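Installing the Power Supply Board

The power supply board in the Runix amplifier kit is built and tested by itself before it goes into the chassis. Set the main amplifier board aside until you reach the wiring section.

1. Solder the resistors first. R4 and R5 are both 100 ohms and can be fitted either way around.

2. Fit the bridge rectifier. The plus sign on its body goes to the square pad.

3. Fit filter capacitors C1 and C2. The stripe on each can marks the negative lead. Press them flat against the board before soldering -- the lid clearance is tight.

CAUTION: A capacitor fitted backward can burst when power is applied. Check both again before you go on.

4. Bolt the regulator to its heat sink with the insulating washer between them. Set your meter to resistance and check from the metal tab to the heat sink. The meter should show an open circuit.

5. Connect the transformer secondary to J1. The two outer wires can go in either order. The center wire goes to the middle terminal.

Note: Boards marked Gkikas rev. B have J1 turned to face the edge. The terminal order is the same. Thanks to Neville Tapley for pointing out the error in the earlier drawing.
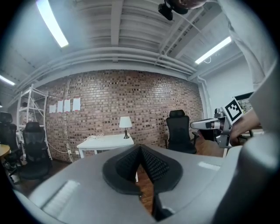 6. Install a 300 mA fuse for the first power-up. The larger fuse in the bag is for normal use and goes in after the amplifier board is connected.

7. Switch on and measure across TP1 and TP2. If there is no voltage, switch off, unplug the cord and check the fuse.

8. Unplug the cord and wait for the reading to fall below one volt before touching the board.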